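# Lait UHT ou lait frais pour les yaourts maison ?

**kusum_d**
Bonjour à tous. Je fais mes yaourts depuis septembre avec une yaourtière Platholm d'occasion. Avec le lait UHT entier j'ai une texture correcte mais un peu molle. Avec le lait frais pasteurisé, une fois sur deux j'ai du petit-lait sur le dessus et des grains au fond. Je mets un yaourt nature du commerce comme ferment, huit heures de chauffe, puis frigo. Vous utilisez quoi comme lait ?

**Rizwan Gondal**
UHT entier, toujours. Le lait a déjà été chauffé assez haut, pas besoin de le refaire bouillir. Pour la fermeté, ajoute 2 cuillères à soupe de lait en poudre par litre et mélange bien avant de verser dans les pots.

**verna.c**
Pas d'accord pour l'UHT. Ça marche mais ça a un goût de cuit. Le frais demande juste une étape de plus : monter à 85 degrés, tenir quelques minutes, laisser redescendre à 43 avant d'ajouter le ferment. Les grains viennent souvent d'un ferment mal délayé.

**kusum_d**
Je ne chauffais pas le lait frais, je le versais directement. C'est peut-être ça. Je n'ai pas de thermomètre par contre.

**verna.c**
Prends-en un, même le moins cher. Au doigt on se trompe facilement.

**Rizwan Gondal**
Le goût de cuit, avec de la confiture au fond, je ne le sens pas. Et chauffer à 85 puis attendre, ça prend une bonne partie de la soirée. Je prépare 18 pots à chaque fois pour toute la famille, je n'ai pas envie de surveiller une casserole.

**Ingrid B.**
Personne n'a parlé de la durée. Huit heures c'est court pour du lait entier froid. Si le lait sort du frigo, comptez environ 3 heures de plus, ou bien tiédissez-le avant. Pour le petit-lait, regardez aussi si la yaourtière est posée sur un frigo ou un lave-vaisselle : les vibrations suffisent à casser la prise.

**kusum_d**
Elle est posée sur le frigo… Je la déplace ce soir.

**verna.c**
Pour le ferment, au bout de quelques fournées il fatigue, je repars d'un yaourt neuf. Et je garde le lait en brique carton, entamé deux jours maximum, jamais dans la porte du frigo où il fait trop chaud.
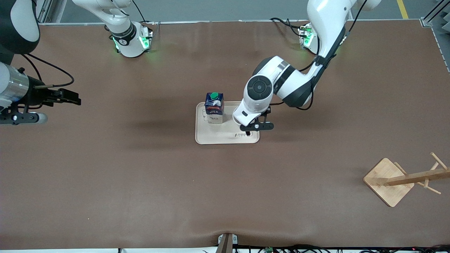
Pour la quantité, un pot de yaourt par litre suffit. Si on en met plus, ça devient acide et ce n'est pas plus ferme.

**Rizwan Gondal**
Là-dessus je suis d'accord. Moi j'en mets même un peu moins.

**Ingrid B.**
Moi je préfère les sachets de ferments lyophilisés. C'est plus cher mais plus régulier.

**kusum_d**
Retour d'essai : lait frais chauffé à 85 avec un thermomètre emprunté à ma voisine, yaourtière sur le plan de travail, dix heures. Plus de grains et presque pas de petit-lait. Je referai la même chose avec l'UHT et le lait en poudre pour comparer le goût.

**Rizwan Gondal**
Mets la poudre dans un peu de lait d'abord, sinon elle fait des grumeaux.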